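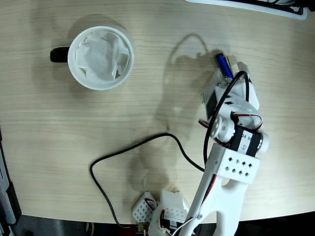
How do I get old tea stains out of a white mug?
Baking soda and a damp cloth. Put a teaspoon of the stuff in the bottom, add just enough water to make a paste, and rub it around in circles with your finger wrapped in the cloth. Leave it ten minutes if the stain is really dug in, then rinse. I do all of mine on a Sunday night while something's in the oven, and they come up lovely!

Will that scratch the glaze?
I've never had it happen, and I've been at this a long time. What does scratch is the green side of a sponge (I ruined a whole set from Gwilliam that way before I learned). Those gray streaks inside a mug are often just metal left behind by a spoon, by the way, and a bit of cream cleanser shifts them.

What about mugs with a colored handle?
Same paste on the inside, plain dish soap on the handle. I keep the scrubbing away from any color that's painted on top of the glaze, and if I can't tell whether it is or not, I treat it as if it is.

Can I leave a used tissue or tea bag in the mug until later?
Oh, we all do it. A tissue is fine in a dry mug, but if there's a mouthful of coffee in the bottom it turns to mush and sticks to the sides, and then you're picking it off with a fork. Pull it out before the mug goes in the dishwasher or you'll find little white bits on every glass you own. Tea bags I'm stricter on. One forgotten over a long weekend in November left me a brown ring that took three rounds of paste.

How do I keep mugs from marking a wooden table?
Coasters, and wiping the foot of the mug. Lots of mugs have a rough unglazed ring underneath that holds water and grit, and it's the grit that does the scratching when somebody slides one across. My friend Eluned Cadwaladr gave me a set of felt coasters from a craft fair in Karnport and they're still going.

I already have a white ring. Is the table ruined?
Probably not! A pale ring usually means moisture in the finish, so give it a day or two to dry out by itself first. After that I try a dab of plain mayonnaise, left on for an hour and wiped off (yes, it smells like a sandwich). Dark rings have gone down into the wood and need sanding, and I'd hand that one over to somebody who knows what they're doing.

Where do you get your plain white mugs?
Mostly the secondhand place on the main street in Lundotdale. I pay 5 dollars for two and I don't cry when one breaks.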